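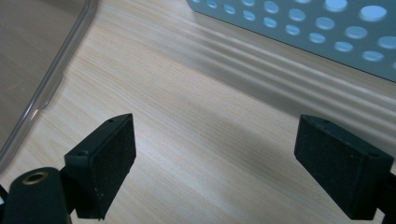

A clear plastic container and a pale blue-gray perforated panel on a light wooden tabletop.

Small Clothing, Small Spaces: An Interview with the Household Skills Coordinator at Zindwood

11 October 2020

Zindwood Residences provides 312 furnished apartments to tenants who are, in many cases, setting up a household on their own for the first time. Among the services offered with a lease is a course in household skills covering laundry, basic repairs, kitchen storage and the arrangement of clothing. The coordinator of the course has held the position for eight years and agreed to speak with the Drurent Housing Bulletin about one of its shorter units, which deals with the sorting and storage of small clothing.

The unit takes up a single session and is held at a table. Tenants work through a mixed load of small items and place each one either in a divided organizer or in an open basket. According to the coordinator, the session was added to the course in March, when a review of tenant requests showed that many questions on closets were in fact questions on drawers.

"We had prepared a great deal of material on hanging clothes," the coordinator said. "Tenants would listen politely and then ask what to do with the top drawer. Shirts and coats more or less tell you where to go. The small things have no obvious place, and they are handled every day."

Asked what is meant by small clothing, the coordinator gave a broad definition. It includes socks, underwear, tights, thin scarves, handkerchiefs and cloth belts, together with any other item that will not hold a crisp fold. Baby clothing is treated separately, in a unit for families. Winter gloves are left to the judgment of the tenant.

The apartments at Zindwood have a dresser with three drawers, the uppermost of which is shallow. The coordinator considers this drawer the most useful one in the apartment and the one most often misused. "It fills up in a week," the coordinator said. "People put in the clean laundry, then a phone charger, then the mail. By the end of the month they are buying new socks when they already own plenty."

The first instruction given in the session is to take everything out. The coordinator was firm on this point and stated that tenants are discouraged from arranging a drawer while its contents are still inside. Clothing is carried to a table in one load, in whatever container is at hand, and the drawer is wiped down and left open while the sorting is done.

A table is preferred to a bed for this work. The coordinator explained that a bed is soft and patterned, and that small dark items vanish into the folds of a blanket. On a plain, firm surface in a pale color, even a thin black sock can be found at once. The height is also easier on the back. Tenants who do not own a suitable table are invited to reserve one in the common room on the ground floor, where the session itself is held.

"I ask for the table to be cleared of food and drinks," the coordinator added. "Otherwise I am not particular. Any table you can stand at with your elbows slightly bent will serve."

On the choice of containers, the course makes a distinction between those that divide and those that only hold. A divided organizer suits clothing that is worn in a set rotation and needs to be seen from above. An open container suits clothing that is used in bulk or is waiting for attention, such as single socks, items to be mended and pieces that belong to another season. The coordinator recommends having both on the table before the first item is picked up.

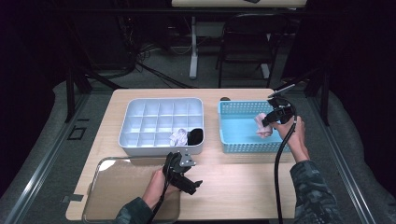

The question of where to begin in a divided organizer is raised by tenants at nearly every session, and the coordinator's answer is to begin at one end and to work along a row. The arrangement on the table follows this advice. The organizer is white, with thin dividers and small square compartments, and the items inside it lie side by side at the right end of the front row: a crumpled one in white and lavender, and next to it a black one that has been rolled. The other compartments are still open. A light blue perforated basket stands to the right, within easy reach. "If you start in the middle, you end up moving things twice," the coordinator said. "Start in a corner and let the row grow. You can change your mind later about what belongs in front."

The course does not require that every piece be folded. The coordinator acknowledged that this surprises some tenants, particularly those who have read widely on the subject, and said that the position was reached after some debate among the staff. Items of slippery or stretchy fabric often lose their fold as soon as the drawer is closed, and a tenant who has been told to fold them will usually stop after a few days. A compartment of the right size keeps such an item in its place whether or not it has been folded.

"One compartment, one item, or one pair," the coordinator said. "That is the rule we teach. If a tenant would like to roll the item, so much the better. It takes less room and you can see the color. But I would accept a crumpled item in the right square over a perfect roll that has been left on the chair."

Rolling is nevertheless demonstrated. The method taught is simple. The item is laid flat and smoothed from the center outward with the palm. It is folded once along its length, then rolled from the narrower end with light pressure and set down with the loose edge underneath. Tight rolling is not advised for anything with elastic. Pairs of socks are laid one on top of the other and rolled together, and the cuffs are not turned over one another, a habit that the coordinator would like to see abandoned.

Color is dealt with briefly. Tenants are advised to keep dark items together in one part of the organizer and pale ones in another, and to leave finer distinctions alone. The coordinator noted that a system with many categories tends to fail on the first busy morning.

Perforated baskets are recommended for the open container because they let air through and can be rinsed under a tap. The coordinator also values them for a practical reason connected with the apartments, where the closet shelves are deep and poorly lit. Some part of the contents can be made out through the holes without taking the basket down. Clear trays and boxes are suggested for very small accessories, and for anything that a tenant is likely to forget. The coordinator keeps hair ties and collar stays in one at home.

Measurements receive more attention than might be expected. Before any organizer is purchased, the tenant is asked to measure the inside of the drawer, including the height with the drawer closed. The coordinator recalled a session with 27 tenants at which a good number had brought organizers bought the week before, several of which proved too tall for the dresser. The office now keeps a paper template of the top drawer, and tenants may borrow it when they go shopping.

The coordinator was asked whether the arrangement lasts. The reply was cautious. Tenants are contacted after the course by means of a short form, and those who return it generally report that the organizer is still in use. The basket is less certain. It has a tendency to become a second drawer, filled with clothing that has no decision attached to it, and the coordinator advises that it be emptied onto the table on laundry day and gone through from the bottom.

"The basket should never be full," the coordinator said. "When it is full, take out the single socks first. If the other one has not appeared after three washes, you may let it go. Tenants are relieved to hear this from someone in an official position."

The session on small clothing will be offered again with the next round of leases. Tenants are asked to bring one load of clean, dry items and, if they have one, an organizer. Organizers and baskets can also be borrowed from the household skills office for the length of the session. Places are reserved at the front desk, and tenants who require a seat at the table are requested to mention it when they sign up.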